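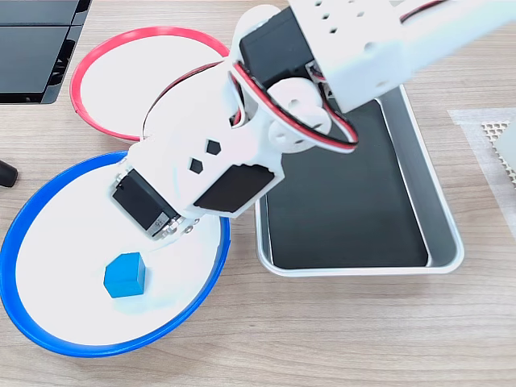

Is it not too difficult for somebody who never built anything, a reader asked under our December post, and must one already know programming before coming to the first evening? We received the same question in other words so many times that we decided to write all the answers in one place.

Jumix Robot Arm Club — Frequently Asked Questions
Last updated January 6, 2024

About the club

So, is it too difficult for a beginner?

No. Most students come to us without experience. In the first two evenings you only learn how to hold the parts, how to put a screw into printed plastic without breaking it, and how to read our wiring sheet. The programming starts in the third evening with very short programs, for example one that moves a single joint to a given angle and back. If you can type and you have patience, it is enough.

What do you do in the club?

We build small table arms from 3D-printed parts and servo motors, and then we teach them to pick up objects and put them in another place. Our arm is named Seteo. The design was made by older students of the club and has been changed many times. At present the main work is the sorting task for the spring meeting in Clullton, with cubes, bowls and a tray. You find the rules for it further down on this page.

Who can join?

Any student from grade 8 up to the second year of college. Younger students may come to the open evenings together with an adult, but they do not get an arm for their own work. We have 32 places this year. When all places are taken, we keep a waiting list and write to the next person on it.

In which language are the meetings?

In English. For many of us it is the second or third language, so please do not worry about your grammar. The wiring sheet has drawings and very few words.

What does it cost?

The club fee is 134 dollars for the school year. It includes the use of the printers, the screws, the cables and one set of servos which stays in the club. If the fee is a problem, write to us before you sign up and we will find a solution. We do not ask for papers.

Do I have to bring my own computer?

It is better if you bring one, but there are four club laptops. They are slow to start, so the students who use them should come ten minutes earlier. Our software runs on any ordinary laptop and does not need a strong graphics card.

What if I miss an evening?

Please read the notes on the shared page and ask your partner. If you miss more than three evenings in one term, we may give your place at the arm to a person from the waiting list. You stay a member and can still come to the open evenings.

The arm

Can I print the parts at home?

Yes, the files are free for members. Use the normal settings from our sheet. The long parts have holes in their sides, and the printer should not put support material in them. We had several arms where it took an hour to clean the holes with a knife, and one finger was cut. Please print the gripper fingers twice. You will break one.

Must the arm be white?

No, this is only the color of the plastic we buy in large rolls. You can print yours in green or orange if you bring the material. Please do not paint the parts near the joints.

Why do the cables hang in loops outside the arm?

A joint needs free cable when it turns. In our first version we fixed everything tightly with cable ties, and it looked very clean, and then the plugs came out of the servos during almost every run. Now we leave a loop at each joint and check by hand that the joint can go from one end to the other without pulling. Do this check with the power off. If your loop is so long that it touches the table, make it shorter.

My wrist is shaking. Is the servo broken?

Probably not. First check the screws at the place where the gripper is attached. They become loose after some time, also when you did them well at the beginning. Then check the plug. Then look in your program if you send new positions too quickly. Only after these three things, ask for another servo. The old one goes in the box marked "maybe" — not in the trash!

Where do the servos come from?

Segers, a small electronics shop in Clullton, gives the club a lower price. One full arm costs us 732 dollars with all motors, the power supply and the control board. We say this number so that you understand why we are strict with liquids on the table. Drinks stay on the shelf at the door.

May I take the arm home?

During the term, no. In the last two weeks before the spring meeting each team may take its arm home, if an adult signs the form.

The sorting task

What is the task for this year?

The arm must take small cubes and sort them by color into two bowls, one with a blue rim and one with a red rim. A blue cube belongs in the blue bowl and a red cube in the red bowl. The cubes start in the flat tray with the black bottom. In the second part of the task the arm must take a cube out of a bowl again and bring it back to the tray, and most teams find this part much harder.

Why is it harder to take a cube out of a bowl?

A bowl has walls. The gripper must come down from above at a good angle, and if it comes too low on the side, it pushes the rim and the bowl moves. Then all your saved positions are wrong. When the cube lies close to the wall, one finger has almost no space. We recommend that you practice first with the cube in the middle of the bowl, and after this you put it in worse and worse positions.

Can we tape the bowls to the table?

In training, yes, and in the first weeks you should do it. At the spring meeting, no. The judges put the bowls down by hand, often very close together, and your arm must live with it. Teams can move their own arm base before the run starts, but after the start signal no hand may touch the table.

Do we need a camera?

No, it is allowed but not required. Some teams move the arm only with positions that they saved before. Other teams find the cube by camera. Both ways have won. If you use a camera, test it with different light — in the hall in Clullton the lamps are more yellow than in our room, and last year a red cube became "orange" for one program and was left in the tray.

What counts as a successful grasp?

The cube must be lifted free and stay in the gripper until it is over the target. If it falls on the way and lands in the right bowl by luck, you get half of the points. If the gripper closes beside the cube, you may try again, and the time continues.

How many tries should we make before the meeting?

As many as you can, and please write them down. Last year our members noted 1885 tries in the common table, with date, team, start position and result. It was boring work but very useful. For example, we saw that one team failed almost only with cubes turned on the corner, and they changed the wrist angle. Write the bad tries too. A table with only good results helps no one.

Can our team use rubber on the gripper fingers?

Yes, thin rubber or soft tape is allowed. Glue or anything sticky is not allowed. The judges will touch the fingers to control this.

Safety and good habits

Is the arm dangerous?

It is small, but it can pinch you and it can surprise you. Long hair must be tied. Say "power" in a loud voice before you switch on. Keep your face away from the elbow when a new program runs for the first time, and let the first run be at low speed. One person always sits with a hand at the switch.

What do we do at the end of the evening?

Bring the arm to the rest position and then switch off. If you switch off first, the arm falls down and may damage a gear. Put the cubes back in their bag and count them. The bowls and the tray go on the lower shelf. Leave the cables plugged in at the arm.

Signing up

How can I join?

Fill in the form on the page "Join" and choose if you come alone or with a partner. If you come alone, we will find a partner for you. You get an answer within one week. If you hear nothing, please look in your spam folder first and then write again.

Can parents or teachers visit?

Yes, you are welcome at every open evening. The dates are on the calendar page. You may try the arm with the hand controller, and the students will explain to you how it works.

I found a mistake on this page. Where can I report it?

Use the contact form and choose "Website". Mistakes in the English are also welcome there.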